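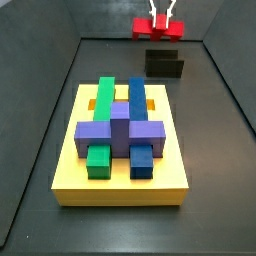
I have been trying to get better at interlocking puzzles since February, and I am still slow at them. I started with the flat tray kind, moved on to six-piece burrs, and got stuck on burrs for most of the spring. My brother-in-law told me to go down in piece count and up in piece size, so I could see what was going on. That was good advice. The one I have spent the most time with lately is a bridge puzzle, with a green bar and a dark blue bar lying side by side and a purple cross that goes over both of them. It sits on a thick yellow base. There are only three blocks to think about, and I still managed to get it wrong for most of an evening.

I'll write down how I went about it, partly for myself. I forget solutions within a month or so, and the notes in my phone say things like "turn it, then the other one," which is no help at all.

The first thing I got wrong was treating the purple piece as the last piece. It looks like a lid. The arms are shaped like little arches and you want to set the bars down, line them up neatly, and drop the cross on top to finish. You can do it that way, but the bars have to be spaced right beforehand, and my hands are not that steady. The upright in the middle goes between the bars, so if they are even a little too close together it catches on one of them and pushes it sideways. Then the other side doesn't line up, and you pick everything up and start over.

What worked better for me was putting the cross down first and feeding the bars through under the arms. Green on the left, blue on the right. You slide each one through its arch until the ends come out the front. The upright keeps them apart without you having to measure anything. I did it that way 11 times in a row to make sure I wasn't just getting lucky, and it went together every time.

Precious Ntuli, who runs the puzzle table at our library on the first Saturday - well, she used to, it has moved around - does it the other way, bars first. She uses the cross itself as a spacer. She holds it upside down between the bars for a second, takes it away, flips it, and puts it on. It's faster than mine. I tried it at home and knocked the blue bar off onto the floor, so I went back to my way.

A few things I have noticed about practicing with big, simple pieces.

It is easier to feel where something is catching. With a small burr everything is tight and you can't tell whether a piece is in the wrong place or just sticking. With blocks this size, if it doesn't want to go, it's in the wrong place. I found I stopped forcing things, and when I went back to the burrs I was gentler with those too.

Color helps more than I expected. All my burrs are the same plain wood and I have to keep track of the pieces by turning them over and looking at the notches. I thought colored pieces were for kids. Now I think I would have learned the burrs in half the time if I had put a dab of paint on the end of each stick, and I may still do that with the cheap set.

Taking it apart is worth doing on purpose. For a long time I only counted putting things together as the puzzle, and I'd take them apart any old way by tipping them out in my lap. When I started taking them apart slowly, one move at a time, and putting each piece down in the order it came off, the way back in was much clearer. I set them out left to right on a dish towel now. The towel also stops them rolling, for the puzzles that have round pieces.

Last thing on this list, I do better in the morning. I don't have a theory about it. If I sit down with one at 9 at night I will make the same mistake over and over and go to bed annoyed. With coffee at 7 I see it in a few minutes. My wife has pointed out that this is probably true of everything I do.

I also wanted to say something about the surface you work on, as I had a few emails about it after the tray puzzle post. I used to work on the coffee table in the living room, which has a glass top. Don't do that. It's loud, it's slippery, and you can see the rug through it, which is surprisingly distracting when you are trying to look at the shape of a gap. I moved to the kitchen table and that was better but I had to clear up for every meal. In May I finally built a proper place in the spare room. It's a desktop on two trestles. The top is a sheet of Egger board left over from when we did the closets, and I cut it down to 32 inches wide so it would fit between the window and the bookcase. The cut edge is rough on one side. I turned that side to the wall.

The lamp is an old Prukar clamp lamp from my dad's garage. The spring is tired and it droops if you pull it out all the way, so I keep it folded in and close. Good light matters for this hobby and I put off dealing with it for too long. If you are squinting into the gap under a piece to see whether something has gone through, move the lamp before you decide you've got it wrong. I have taken apart perfectly good work that way.

For storage I am using shallow drawers, the kind made for hardware, with one puzzle in each and a slip of paper with the name and the number of pieces. I lost a stick from a burr last year and never found it, and since then I check against the slip before I close the drawer. It takes no time.

Some of you asked where to buy things. I don't get anything for mentioning these, and I pay for all of it myself.

Grarnilwood does the wooden burrs I started with. The set I have was 40 dollars and it has held up fine, although two of the sticks swelled in the humid weather and I had to leave that one alone until September. They sell single puzzles too. If you are starting out I would buy a single six-piece and see if you like it before getting the box. Their printed solutions are poor. The drawings are tiny and they skip a step on the third one. I wrote to them and got a polite answer and a link to the same drawings.

Barkavlow is a two-person shop and does mostly packing puzzles. I have one of theirs and have not solved it. It has been in the drawer since the spring and I take it out when I'm feeling too good about myself. The lid fits so well that it takes a few seconds to drop down on its own, and I will admit I have spent more time playing with the lid than with the pieces. They charge 70 dollars for it, which is a lot, and I'd say wait until you know this is something you'll stick with.

You can also make your own. Bars are just bars. The cross would be harder, with the arches on the two arms and the middle standing up taller than the rest, but I think you could glue it up from smaller blocks instead of cutting it from one lump. I have some scrap poplar and I've sketched it on graph paper a couple of times. My guess is that the only part that matters is the width of the openings. Make them a hair bigger than the bars, sand the insides before you glue anything, and leave the outside for later. If I get to it this winter I'll post how it comes out, including if it comes out badly.

One question I got was whether I time myself. I did for a while and quit. I had a sheet taped to the wall with my best times on it and all it did was make me rush, and then I'd knock things over, and then the time was bad anyway. There are people who are very fast and I enjoy watching them. I'm more interested in being able to do one without looking at my notes a month later, and so far I can do that with four of them. The three-block bridge is one. The other three are all from the Grarnilwood box, including the third one with the missing step, which I worked out on my own and am a little proud of.

Next time I want to go over the two burrs that people seem to mix up all the time, as I mixed them up for weeks. They have the same six outlines when they're together and only one stick is different. I need to get them both apart again first. One is being stubborn.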